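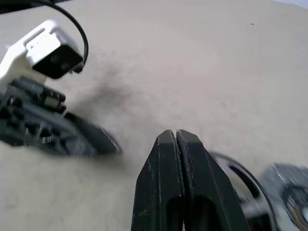

Stondine's town library has a new worktable, and it took 14 months to get one. The old table, a veteran of the craft room, was retired last February after a leg gave way during a quilting session. What followed was a lengthy debate over color, in which green, navy and something called "oatmeal" all had their champions. The winner is a pale beige, with a faint mottling that its supporters describe as warm and its critics describe as beige. The matte finish was the one point on which both sides agreed.

The table came from Samerent, a furniture supplier, at a cost of $2,356, delivery included. Assembly was extra, and took three visits.

"We wanted something that wouldn't show every crumb," said branch manager Sandra Bunting. "We also wanted it before I retired, so that's one goal met."

Milovan Kolev, who teaches the evening model-building class, had lobbied for navy. He has since made his peace with the result – mostly. "You can find a dropped screw on it," he said. "I'll give them that."

The craft room is open until 8 p.m. Glitter is still banned. Talks on replacing the chairs begin next month, and residents with views on upholstery are asked to put them in writing.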